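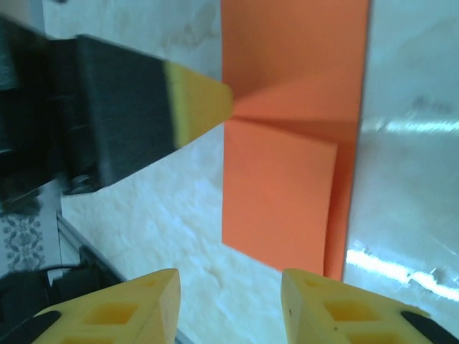
Folding is the easy part, Eskil Blomqvist told me, and I laughed, because I'd just driven two hours to hear a whole afternoon of talk on how hard it is. He meant it, though. Give a machine one sheet of paper or one tea towel, put it on a clear table, and it has a fair chance. Ask it to find the tea towel first, under the cat, and you're in trouble.

I was at the Jullholm open afternoon, which is held in the old woollen mill behind the post office and is much better attended than it used to be. The counter at the door had ticked over to 233 by the time I got my coffee, and plenty of people came in after me. The question on the poster was a plain one: can a machine do your chores yet? I've been asking the same thing in this column for years (mostly while standing at the ironing board), so of course I went.

The first stop was Skarura's table, where they're working on paper. Orange paper, bright as a traffic cone! Creasing a sheet sounds like nothing until you think about how you do it yourself. You hold one bit still, you push somewhere else, and you feel when the fold has bitten. A pair of robot arms has to work that out with chunky yellow plastic fingers, and paper doesn't forgive a wobble the way a bath towel does. Skarura say they've logged 2956 folding attempts since they started, and that 2730 of those ended in a crease they were happy to keep. I asked what happened to the rest and was told "recycling".

Now, that's a better score than my lot manage with the fitted sheets. But I did ask the obvious follow-up, which was how long it takes. A simple fold into a card shape is running at 15 minutes on a slow day, counting the resets. I can do one in the time it takes the kettle to think about boiling. They weren't offended. The woman running the laptop said speed comes last, and that she'd sooner have a slow arm that gets it right than a quick one that tears the corner off.

Shops seem keener than households, for what it's worth. Clindo, who run a gift wrap and packing counter in three shopping centres, had sent a couple of people along and they asked more questions than anyone. Their busy stretch starts in November and they can never get enough hands for it. Flattening boxes, folding tissue, tucking the flap in on a paper bag - that sort of thing happens at the same bench all day with the same paper in the same spot, and you can see why a machine might cope there long before it copes in my laundry. One of the Clindo fellows reckoned he'd take an arm tomorrow if it could do nothing but gift cards. His colleague pulled a face and said she'd want to see it get through a Saturday crowd's worth of crinkly ribbon first. I was with her.

The home side of things was shakier. Pavlović make a benchtop helper that's meant to clear a kitchen counter, and it was only there as a talk with slides, which disappointed the kids near the front no end. The talk itself was good and pretty frank. Cups are fine, the speaker said. Cutlery is so-so. A damp dishcloth is a nightmare, because it never has the same shape twice and it sticks to whatever it's lying on. Someone called out asking about socks and got a groan for an answer. I wrote down "socks: no" and underlined it.

I caught up with Eskil again near the urn, where he was eating the last of the lemon slice. He thinks we'll see folding and sorting jobs done on shop floors well before anything useful turns up at home, and that the first home machines will be dear, slow and very fussy about where you put your basket. He also thinks people will buy them anyway. His own washing was on the line when he left the house, he said, and it was looking like rain.

So, no, I'm not giving away the ironing board. I did come home and fold a sheet of paper very slowly at the kitchen table, though, paying attention to my thumbs, and it took me three goes to get the edges square.

The next open afternoon is on 03/12/2023, same mill, free entry, and parking is round the back off the lane. Bring a coat - the heating only reaches the front half of the room.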